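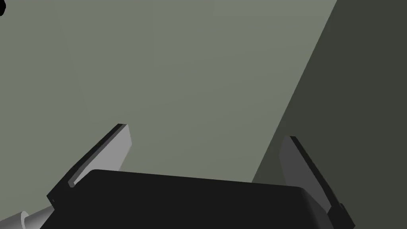 Durkinora – Wortliste Ortsnamen und Flurnamen

Stand: 2026-02-15
Version 12

Inhalt

Durkinora ist eine Sammlung von Flurnamen aus den Gemeinden Pranddale und Trurkport. Die Liste enthält 513 Einträge. Erfasst sind Namen von Äckern, Wiesen, Waldstücken, Bachläufen und Wegen, dazu einige Hofnamen, soweit sie auf das umliegende Land übergegangen sind. Straßennamen sind nicht enthalten.

Dateien

namen.csv – Hauptliste, ein Eintrag pro Zeile
belege.csv – Schreibweisen aus den Quellen, über das Feld id mit der Hauptliste verknüpft
quellen.txt – Kurztitel und Standorte der benutzten Karten und Register
aenderungen.txt – Änderungen gegenüber früheren Versionen

Alle Dateien liegen in UTF-8 vor. Trennzeichen ist das Semikolon. Leere Felder bleiben leer, es gibt keine Platzhalter wie "k. A." oder "unbekannt".

Felder in namen.csv

id: laufende Nummer, wird nach dem Löschen eines Eintrags nicht neu vergeben
name: heutige Schreibweise
art: acker, wiese, wald, wasser, weg, hof
gemeinde: P für Pranddale, T für Trurkport
aussprache: Lautschrift nach IPA, nur bei 65 Einträgen vorhanden
erstbeleg: Jahr der ältesten gefundenen Nennung
bemerkung: freier Text

Das Feld erstbeleg meint die älteste Nennung in den benutzten Quellen. Über das wirkliche Alter eines Namens sagt es wenig. Viele Waldnamen tauchen zum ersten Mal in der Forstkarte auf, weil vorher niemand den Wald im Einzelnen verzeichnet hat.

Herkunft der Daten

Grundlage sind 12 Kartenblätter und die Zinsregister beider Gemeinden. Die Register hat Lamai Chantharasri gelesen und übertragen, die Karten Fongchan Wannasri. Die Ausspracheangaben stammen aus Gesprächen in Trurkport. Für Pranddale fehlen sie bisher ganz.

Schreibweisen in belege.csv sind buchstabengetreu. Abkürzungen wurden nicht aufgelöst, u und v nicht ausgeglichen. Unsichere Lesungen stehen in eckigen Klammern.

Bekannte Mängel

Die Gemeindegrenze wurde zwischen zwei Kartenblättern verschoben. Namen aus dem betroffenen Streifen stehen unter der heutigen Gemeinde, die ältere Zuordnung ist nur in der Bemerkung vermerkt – und auch dort nicht überall.

Bei Bachnamen ist die Abgrenzung uneinheitlich. Manche Bäche haben je Abschnitt einen eigenen Eintrag, andere nur einen für den ganzen Lauf.

Koordinaten gibt es nicht. Eine Version mit Punktangaben ist für November geplant.

Nutzung

Die Liste darf kopiert, verändert und weitergegeben werden, auch gewerblich. Als Quelle bitte "Durkinora, Archiv Suwannarat" mit der Versionsnummer angeben. Die Scans der Karten gehören nicht zum Datensatz und können nur im Archiv eingesehen werden.

Korrekturen bitte mit id und Beleg einreichen. Meldungen ohne Beleg werden gesammelt, aber erst eingearbeitet, wenn sich eine Quelle findet.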